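28/01/2026 - Kit 20, looking after the pair

Out on the mat with kit 20 before the others wanted it. Cameron had left me a note saying the left one felt "a bit lazy" on closing, which could mean anything, so I started with lights and labels and worked forwards from there. 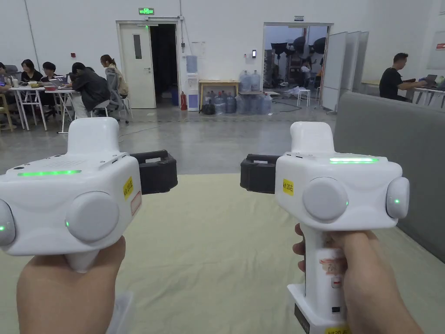 Green strips on both, and the side lights green too, so power isn't the trouble. I did swap hands by mistake last September and spent an hour chasing a fault that was just me, so now I read the labels out loud like a fool (Sawsan finds this very funny).

Fingers and screws

Hub screws next. I go round them with the small hex key, a nip and no more - Nuno stripped one on kit 24 and we're still waiting for the spare from Otton. Then open and close 20 times, slowly, listening for the click Ilídio keeps going on about. I still can't hear it!
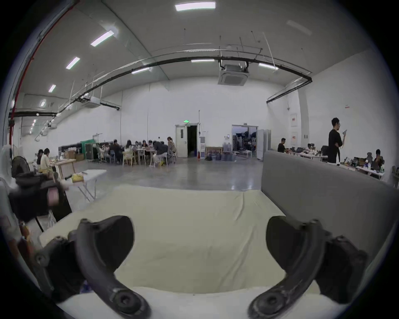 Cloth test

Same blue cloth as always, one fold in each gripper, and a gentle pull across the table. 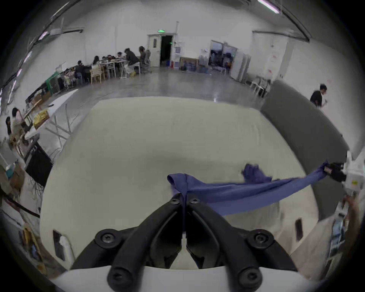 I want to try it with the older pads from kit 47 as well, if Araceli hasn't binned them. The rubber on those was softer and I liked the feel of it much better on thin stuff.

To do: ask Cameron what "lazy" means, order 2 hex keys, put the log sheet back in the Paiva folder.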